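How I trim hand-held gripper demos before training

If you record demos with a hand-held gripper, you probably have a folder full of clips that start too early and end too late. I did. My first policy on the Prerero tabletop set spent ages hovering over the pile doing nothing, and it learned that from me — I kept pausing to think before every grasp.

So now I trim everything, and it's pretty painless!

Start by loading the gripper width track next to the video. I use Mevis for this, but any viewer that can line up two streams will do. Find the point where the fingers begin to close, then go back 13 frames. That's your new start.

Next, find the release. Keep a little of the open gripper backing away, or your robot will let go and then just sit there.

Now the part I got wrong for months: soft things. With a box, the width goes flat as soon as you've got it. With knitwear it keeps creeping while the fabric squashes, so don't cut on the width alone. Scrub to a frame where the item is clearly held up between both fingers and mark that by hand.
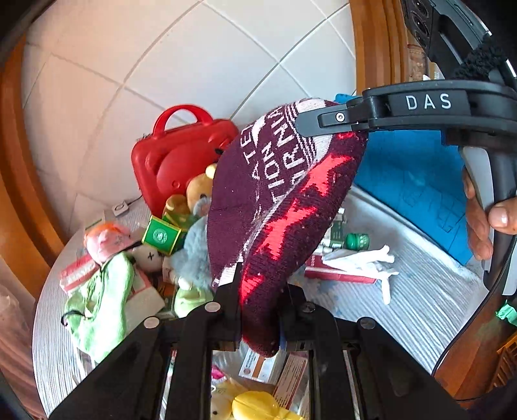
Maroon beanie pinched between the fingers, plush toys and boxes on the table around it.

I had 577 clips in September and kept more than 400 (Warrick Tuhiwai checked my marks, thanks Warrick). The hovering mostly went away after retraining. If you only have 65 clips or so, trim gently and keep the messy grasps too.

Save your cut points in a separate file and leave the raw recordings alone. You'll want to redo a few.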